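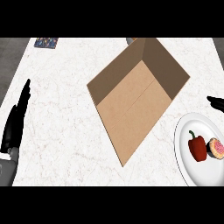
Appel à participation : foyers en plein déménagement

Vous changez de logement dans les mois qui viennent ? Vous venez de signer un bail, de rendre un préavis, de commencer à regarder vos étagères d'un drôle d'œil ? Alors nous aimerions beaucoup vous rencontrer !

L'atelier Lullent cherche des foyers volontaires pour une enquête sur ce que l'on garde, ce que l'on donne et ce que l'on jette quand on déménage. L'enquête s'appelle Jirkanness. Elle donnera lieu à un livre et à une petite exposition sonore, et elle repose entièrement sur les récits des personnes qui voudront bien nous ouvrir leurs placards.

De quoi s'agit-il ?

On parle souvent du déménagement comme d'une corvée logistique, avec ses devis, ses étages sans ascenseur et ses rouleaux d'adhésif qui disparaissent au mauvais moment. Nous nous intéressons à l'autre versant : les décisions minuscules. Le vase que personne n'aime mais que tout le monde emporte. Les câbles dont on a oublié l'usage, les dessins d'enfants, la vaisselle d'une grand-mère, les dossiers d'impôts d'une autre décennie. Pourquoi tel objet part et pas tel autre ? Qui décide, dans un couple, dans une colocation, dans une fratrie qui vide la maison des parents ? Et que devient tout cela six mois plus tard, une fois dans le nouveau logement ?

Lors d'une première phase, plus modeste, nous avons recueilli 426 récits d'objets. Certains tiennent en deux lignes, d'autres nous ont occupés tout un après-midi. Nous en sommes sortis avec plus de questions qu'au départ et l'envie très nette de continuer, cette fois en suivant les gens avant, pendant et après.

Qui cherchons-nous ?

Nous souhaitons réunir 40 foyers, les plus divers possible. Personne seule, famille recomposée, étudiants, retraités qui quittent une grande maison pour un deux-pièces, couple qui s'installe, couple qui se sépare : toutes les situations nous intéressent, les grandes distances comme le changement de palier (nous avons déjà eu le cas, et c'était passionnant).

Pour participer, il faut :

– avoir 18 ans ou plus ;
– prévoir un déménagement entre juillet et décembre ;
– pouvoir nous recevoir une première fois avant le départ, même au milieu du désordre ;
– être à l'aise pour raconter en français, à l'oral. Si vous préférez une autre langue pour une partie de l'entretien, dites-le dans votre message et nous verrons ensemble.

Aucune compétence particulière n'est demandée. Pas besoin non plus d'avoir une collection extraordinaire ou une histoire de famille romanesque. Les tiroirs de cuisine nous vont très bien.

Les personnes qui font appel à une entreprise de déménagement sont les bienvenues, tout comme celles qui mobilisent les cousins et une camionnette. Si une entreprise intervient chez vous, prévenez-la simplement que vous participez à une enquête. Nous ne serons pas présents le jour même, sauf si vous le souhaitez.

Comment cela se passe-t-il ?

La première rencontre a lieu chez vous, deux à quatre semaines avant le départ. Elle dure une heure et demie. On fait le tour du logement ensemble, vous nous parlez des objets de votre choix et nous enregistrons votre voix. Vous restez libre de sauter une pièce, un meuble ou un sujet.

Vient ensuite le carnet. Nous vous remettons un cahier à remplir pendant la période du tri, au rythme qui vous convient. Quelques mots par jour suffisent, et il n'est pas interdit d'y coller une liste, une étiquette ou un brouillon d'annonce. Des participants de la première phase ont pris le carnet tellement à cœur qu'il a fallu leur en donner un second ! D'autres ont rendu trois pages, très belles, et c'était parfait aussi.

Un appel téléphonique d'une vingtaine de minutes suit l'installation, pour savoir ce qui a été déballé en premier et ce qui attend encore.

Enfin, nous revenons vous voir dans le nouveau logement, environ six mois après. Cette dernière visite est souvent celle que tout le monde préfère. On y parle de ce qui manque, de ce qui a trouvé sa place et des choses que l'on regrette d'avoir transportées.

Ce que vous recevez

Chaque foyer retenu touche une indemnité de 200 euros, versée en deux fois : la moitié après la première rencontre, le reste après la visite finale. Vous recevrez aussi un exemplaire du livre, ainsi qu'une copie de vos enregistrements. Beaucoup de familles nous disent que ces voix comptent énormément pour elles, surtout quand il s'agit de quitter une maison habitée longtemps.

Et vos données ?

Les prénoms sont modifiés, les adresses ne sont jamais publiées. Vous relisez les extraits qui vous concernent avant toute parution et vous pouvez demander un retrait ou une coupe. Vous pouvez également quitter l'enquête en cours de route sans vous justifier ; la première partie de l'indemnité vous reste acquise. Les carnets sont numérisés puis rendus à leurs auteurs.

L'équipe

L'enquête est coordonnée par Mekdes Tesfamariam, qui mènera la plupart des entretiens. Le montage sonore est confié au studio Ameo, et les éditions Ķēniņš publieront le livre. Nous sommes une petite équipe, curieuse et plutôt ponctuelle, et nous enlevons nos chaussures si vous le demandez.

Comment se proposer ?

Écrivez-nous au moyen du formulaire de contact de l'atelier, en choisissant l'objet « Jirkanness ». Indiquez :

– votre prénom et un numéro de téléphone ;
– la composition du foyer ;
– la commune de départ et la commune d'arrivée, si vous la connaissez ;
– le mois prévu pour le déménagement ;
– un objet dont vous ne savez pas encore quoi faire, avec quelques phrases à son sujet (200 mots au maximum, et vraiment, deux lignes nous conviennent).

Ce dernier point n'est pas un concours d'écriture. Il nous aide à préparer la conversation et à composer un groupe varié. Les fautes d'orthographe n'ont aucune importance, et vous pouvez aussi nous laisser un message vocal au lieu d'écrire.

Les candidatures sont ouvertes jusqu'à la fin du mois de juin. Si votre départ est prévu dès juillet, écrivez-nous sans attendre pour que nous ayons le temps de passer avant les cartons. Nous répondons à chaque message, y compris lorsque nous ne pouvons pas retenir le foyer, et nous rappelons volontiers en fin de journée, entre 17 h et 19 h 30.

Vous ne déménagez pas, mais votre sœur, votre voisin ou votre collègue de bureau est en train de vider sa cave ? Transmettez-leur cet appel – le bouche-à-oreille nous a amené quelques-uns de nos plus beaux récits.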